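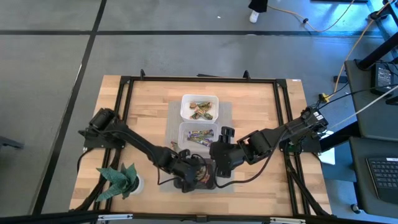 ## 4. Oiling and care of the top

This section applies to all Plundale tops in strip wood, whatever legs or base they are fitted to. A butcher-block top varies in colour from strip to strip, from pale brown to honey, and the strips take oil at different rates. Expect the surface to look patchy after the first coat.

Tops leave the Merkness workshop with one thin coat of oil. Two more are needed before normal use.

### 4.1 What you need

- Gravbridge hard oil, clear (one 600 ml tin covers a large top twice, both faces)
- Sanding block with fine paper
- Lint-free cotton cloths
- Rubber gloves
- A metal bucket with a lid, half filled with water

> **Caution:** Cloths soaked in oil can heat up and catch fire by themselves. Put each used cloth straight into the water bucket. Do not leave cloths folded, bunched up or in a waste bin.

### 4.2 First oiling

1. Leave the top in the room where it will be used for at least 24 hours with the wrapping off.
2. Remove anything that can be unscrewed or unclamped from the surface. Mask what has to stay.
3. Sand lightly along the strips. Do not sand across them, and do not use a belt sander.
4. Vacuum the dust, then wipe with a barely damp cloth. Let the wood dry.
5. Stir the oil. Do not shake the tin.
6. Pour a small pool in the middle and spread it with a cloth, working towards the edges. Keep the layer thin.
7. Wait 20 minutes, then wipe off everything that has not soaked in. Oil left standing turns sticky and has to be scraped.
8. Oil the underside and all four edges in the same way. A top oiled on one face only may cup.
9. Leave overnight with a window open and repeat steps 5 to 8.

**Note:** End grain drinks more than the face. Go over it again if it looks dull after ten minutes.

### 4.3 Daily cleaning

Wipe with a cloth wrung out in warm water and a drop of washing-up liquid, then dry. Do not use bleach, scouring powder or steam. Mop up coffee, ink and cutting fluid at once.

Steel left standing on damp oak will leave a black mark. Most of these come out with part 103 (stain remover, sachet). Follow the leaflet in the packet and re-oil the spot afterwards.

### 4.4 Re-oiling

Drip a little water on the part that gets most use. If it beads, leave the top alone. If it darkens the wood within a minute, it is time for a new coat. For a bench in daily use this usually means twice a year, and June is a good month for it — the windows can stay open.

### 4.5 Screws and movement

The top swells and shrinks across its width with the seasons. The fixing screws sit in slotted plates to allow for this. Tighten them until they grip, then back off a quarter turn. Never glue the top to its base.

Small gaps between strips in winter normally close again by summer. If a gap stays open, contact Ratih Lau at the Merkness workshop and quote the order number from your delivery note.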